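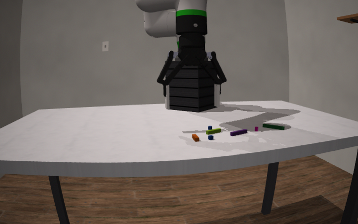 ## February, sim notebook, stack task (Tuvutport scene)

Back on the black tower. Goal for this round is to find out why the grasp check disagrees with the contact log so often. Same scene as the last entry: big white table, tower near the back, seven small colored blocks in front of it and to the right. Seed fixed, block poses fixed, only the grasp height and approach angle change between runs.

Setup as run:

- Physics: Mundholm build, default solver, step size left alone
- Policy: Casberg checkpoint, no fine-tuning on this scene
- Grasp check: the Pawłowska method, image only, no force input
- 80 rollouts, split evenly between the low and high grasp settings

The Pawłowska check takes one rendered view and decides "held," "not held," or "unsure." It was tuned on single blocks. A layered object is a harder case for it. With a single block the pad edge against the block edge gives a clean line. On the tower there are grey lines all the way up, and the edge finder locks onto those instead.

Results, first pass:

| Setting | Rollouts | Check disagrees with contact log |
|---|---|---|
| Low grasp | 40 | 2 |
| High grasp | 40 | 9 |

So the height matters. Went through the nine by hand with the contact log open next to the renders. In most of them the check says "held" a few steps before the log shows contact on both pads. From this camera a pad in front of the tower and a pad touching the side of it can look nearly the same. I had trouble calling several of them myself before I looked at the log.

Tried cropping to the pads only. Helped a little on the high setting and made the low setting worse, so I backed it out. Did not try a larger crop.

Also tried turning the shadow off. The arm's shadow lands on the right half of the table and reaches the small blocks, and I thought it might be pulling the segmentation around. No change in the count for the tower. It did change the mask on the dark green bar, which comes out ragged with the shadow on. That doesn't matter for this test, but it will matter when we get to the sorting task. Shadow is back on for everything below.

Frame to use when we talk about the high setting, pads at the upper part of the tower:

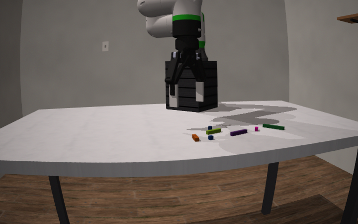 ## Second pass

Added a second camera on the side, same height as the first, and required both views to agree before the check can say "held." If they don't agree it returns "unsure" and the rollout keeps going.

Reran the high setting only, same seed. Disagreements went from 9 to 3. The three left are all the same kind: one pad has contact, the other is very close, and both cameras call it closed. I don't think more views will fix that. Options are a depth channel or a short wait before the check is read. The wait is cheaper, so that goes first.

Cost of the second camera: rendering is slower, as expected. I didn't time it properly. The queue finished before lunch, which is fine for a batch this size. Would want a real number before putting it in the nightly job.

Things to fix in the scripts:

- The log writer rounds contact times to the nearest policy step. Needs to write the physics step, otherwise "a few steps early" can't be measured any better than it is now.
- "Unsure" is counted as agreement in the summary table. It was rare in the first pass so the table above stands, but in the second pass it hides things. Split it into its own column.
- Grasp height is stored in the table frame in one config and in the base frame in the other. Converted by hand today. Pick one.

Next: rerun high with the wait, then low with two cameras to make sure nothing got worse there. Leave the small blocks where they are until both are done. After that, randomize the tower's position and drop the fixed seed.

Configs and both logs are in the Tuvutport folder under stack-height. The cropped runs are in there too, marked as not used.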